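Bimitz hand-held gripper, two-finger version

I bought two of these in November to replace the older Gustard units we had been using to collect folding data. The price was 400 each, against 800 for the Gustard. I have now put 23 hours on the first one, nearly all of it on clothes.

The linkage is the best part. Both fingers close evenly and there is very little side play at the tips. The squeeze is light enough that my hand holds up for a full session, which I could not say of the Gustard. The camera view takes in both fingertips and plenty of the bed past them, so I rarely lose track of the garment.

Thick knits are the real test. On a ribbed sweatshirt the sleeves are easy, but the bottom hem is wide and heavy, and I have to come in low with the fingers well open to get both layers. Thin T-shirts are harder. The tips tend to slide over a single layer unless there is already a wrinkle to grab.

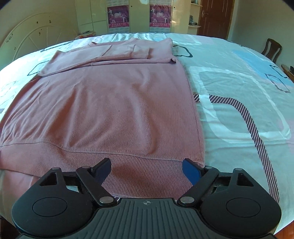 Reet Vaher wrote in to say that she gets a better hold on hems by coming in from the side and closing slowly, and that her finger pads started to lose grip after 6 weeks of daily use. I tried her way in. It works on sweatshirts and towels, less so on anything thin. My pads are still fine - I will update this if they go.

The weak point is the manual. It covers charging and pairing and says nothing on how to swap a pad.

I would buy it again for cloth work. For small hard parts I still use the Gustard.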